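Teaching by Hand: Remote Control Demonstrations for a Sorting Task
Final report for the robotics project module, Fatdale College
June 9, 2024

Why we chose this

When we first met in March to pick a topic, most of us wanted to build something with wheels. What changed our minds was an afternoon with Evov, the remote control program the department uses, when each of us had a go at steering the arms and found it a good deal harder (and a good deal more fun!) than it looked. We began to wonder how much the person doing the showing matters, and whether a robot taught by somebody clumsy would end up clumsy too. That became our question, and we called the project Pastor, which was meant to be a working title and then stuck.

Setting up the task

The task is a plain one. Coloured foam cubes start on either side of a pink bin, and the operator has to pick them up and put them in the bin, using whichever arm is nearer. We marked the surface out with blue tape so that we could write down starting places by cell, and so that anyone coming back after lunch could lay things out the same way again. Getting the tape straight took far longer than we would like to admit, and one of the cross strips still slopes a little. 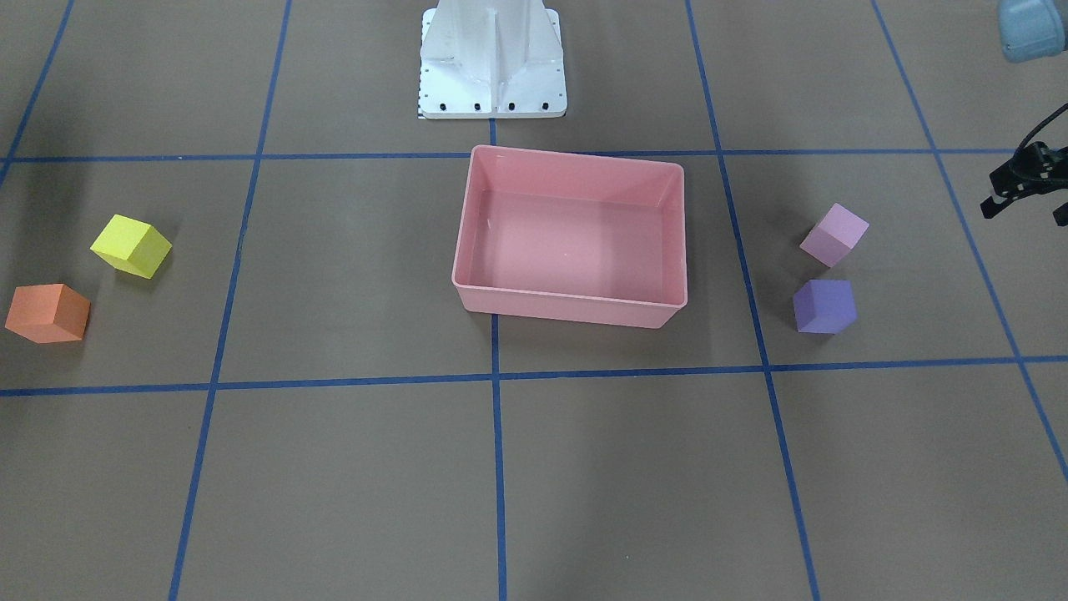 Report author: Team Pastor, Flemotdale Lab

The bin stays in the cell in front of the white pedestal for every run, and only the cubes move. We turned them to different angles on purpose, as our early runs all had the cubes sitting neatly square and we were worried the robot would learn nothing else. A cube with its corner pointing at you is a fiddly thing to grip from a distance, and it was the part every one of us complained about.

Collecting the demonstrations

We recorded 312 demonstrations and threw out 49 of them, mostly where a cube had been dropped or the operator had stopped halfway to think. In our notes we also gave each run a comment on how smooth it felt, and those comments proved surprisingly handy later on, when we were trying to work out why two runs that looked alike on paper had such different timings.

What we would do differently

We would agree on one way of approaching a cube before recording anything. Some of us came straight down from above and others swept in from the side, and the trained arm seemed to hesitate between the two. We would also practise for longer first, with the early attempts kept well away from the real set.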